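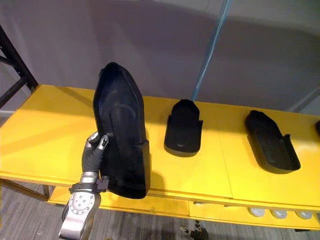 Display meeting, July, started at 2 p.m. in the exhibit room. Present were the representatives of Mavska (shells and packing), Somine (furniture and floor), and Talukder (printing and boards). Plelix sent apologies and a written note, which was read under item 5. The minutes of the previous meeting were accepted with one correction: the order was for 68 shells, and the earlier minutes had 46, the number delivered so far. The meeting was held next to the yellow table so that the black shoe-shaped shells could be discussed where they are used. It was noted that the top is made up of panels and that the seams between them show.

1. Shells

Mavska reported that the remaining 22 shells are packed and will come with the next delivery. The shells are all black. It was agreed that black on yellow reads well from across the room and no second color will be ordered.

There was a long discussion of how the shells should lie. They have been put out at different angles, and some present liked this because people can see the inside with the raised rim as well as the toe. Others wanted them all facing the same way. Agreed: toes toward the wall at the start of each day, and after that the shells can stay however visitors leave them until the next break. They are not to be stacked on the table. The spare ones go in their cartons and the cartons go in the store room.

Mavska asked that the shells be wiped with a dry cloth only. The spray used last month left marks that had to be rubbed off by hand. The spray has been taken out of the cleaning box.

2. Yellow table and lighting

Somine went through the list of small repairs. Two of the panels were lifted and set down again in June after a complaint that the seam caught on sleeves. There has been no complaint since. A seam cover strip was offered at extra cost. The meeting did not want it for now - the strip comes only in gray and would be more noticeable than the seam.

The glossy yellow parts need more frequent cleaning than was planned for. Fingerprints and dust show up as soon as the overhead lights are on. It was suggested that one bank of lights be turned down in the afternoon, and this was tried during the meeting. Opinion was divided. The shells lost their outline with less light on them, while the yellow was easier on the eyes. 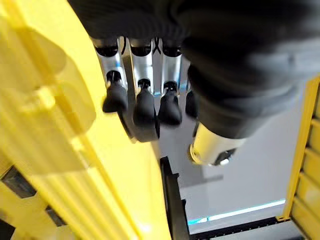

Talukder said that the shade of yellow should be written down before any more parts are ordered, as the last two orders were made from memory and the difference was only noticed when the pieces were side by side. Somine agreed and will send the color code to everyone. All later orders will quote the code.

Lights: leave as they are until the next meeting.
Cleaning of the yellow surfaces: morning and midday, soft cloth.
Action: Somine, color code.

3. Store room

The shelf nearest the door is for the shell cartons and nothing else. Tape, cloths and the box of spare labels have been moved to the lower shelf. The 4 folding chairs are still in the way and will go back to the hall. Cartons are to be marked on the short side, so that the writing can be read when they are on the shelf.

4. Display board and carpet

Talukder confirmed that the white board with the robot illustration stays for the rest of the season. A reprint was priced and turned down. The board is a good size for the space and its white background goes with the rest of the printing.

The angle of the board was raised by Somine, who would like it marked with a small piece of tape on the carpet so that it goes back to the same place after vacuuming. Agreed, with gray tape. The stripes of the carpet can be used as a guide but should not be relied on, as the carpet sections may be turned when they are relaid.

Somine reported that the gray striped carpet is holding up. One section near the entrance will be swapped with a section from the back of the room to even out the wear. This will be done after closing and needs two people.
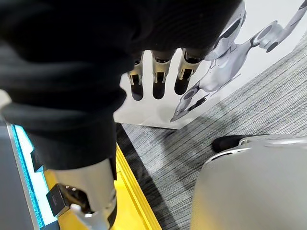 5. Note from Plelix

Plelix asked for the delivery entrance to be kept clear until 10 a.m. and for a list of carton sizes. Mavska will send the list. Plelix also asked who pays for the return of empty cartons. The agreement does not say. Left open, to be taken up with Plelix directly.

6. Other business

The label for the shells still has the old spelling of Mavska in the bottom line. Talukder will print new ones at no charge. The old labels are to be thrown out, including the ones in the spare box.

A request for a stool near the table was turned down for lack of space.

Next meeting in August, same room, 2 p.m. Somine will take the minutes. The meeting closed at 3:20 p.m.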